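Household robot makers get a voluntary rulebook, with plenty left blank

7/8/19 - Companies building robots for the home have a new set of good practice rules to sign up to, and very little to lose by signing. The Radebe Code, released this morning after a year of meetings, covers machines that handle furniture, cushions, laundry and other soft goods in rooms where people live. It runs to 76 pages. Two firms, Cisance and Jivance, have put their names to it so far.
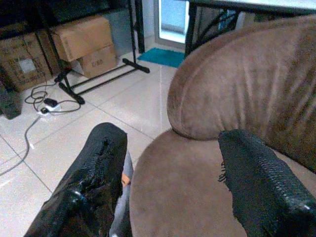
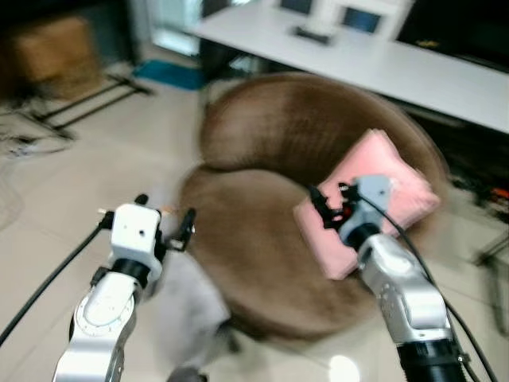 Hema Kurup calls the code a fair start and says critics should read all of it before they complain. Her view is that small firms had no shared rules at all for work around chairs and beds, and that a voluntary text can be fixed faster than a law. She would still like to see the section on grip force made stricter by next May.

Stricter would be welcome. The section on grip force tells makers to pick a limit "suited to the task" and write it down. It doesn't say what the limit should be for a cushion, or for a cushion with a hand behind it. A firm that picks a high number and records it neatly has met the rule.

The part on gripper coverings is better. Any tape, sleeve or fabric added to a finger after it leaves the factory has to be listed, and the covering checked for wear before each session. Loose threads and lifted edges must be noted. What happens after they are noted is left to the operator. The draft sent out for comment in May said the work had to stop until the covering was replaced, and that line is gone from the final text.

Floors get two pages. Power strips and cables should be kept out of the reach of the arms and off any path a person would use to get to the machine in a hurry. Boxes and mats are to be marked on a sketch of the room. The sketch doesn't have to be updated when things are moved, which in most homes would be the same afternoon.

A stop button must be within reach of a person who is in the room and watching. One person may watch 2 machines, provided both are in plain view. Earlier drafts allowed only one machine per person. The notes printed with the code say the change came "following input from members" and leave it there.

The comment period drew 349 responses. The code's authors say they read every one, but they haven't published them, and there is no list of which were accepted. Zostholm, which rents robots out for trials in private homes, asked for its own comments to be posted and was told this would be looked at in the fall.

Then there is the question of checking. Signers fill in a form once a year and send it in. There are no visits. If a firm is found to have broken the code, it has 30 days to reply in writing, and the worst that can follow is the removal of its name from a web page. Incidents must be reported only when a person is hurt. Torn covers, tipped chairs and pulled cables can stay in the firm's own records - and those are the cases that would show where the trouble is.

Indira Mathew, who worked on the section about stop buttons, defends the light touch. Firms won't report small failures if the reports can be used against them, she argues, and a harder code would have had no signers. That may be so, though the softer one has only two.

The code takes effect for signers as soon as they return the first form. A printed copy can be ordered by mail, and the full text is free to download. Comments on the next edition open in May.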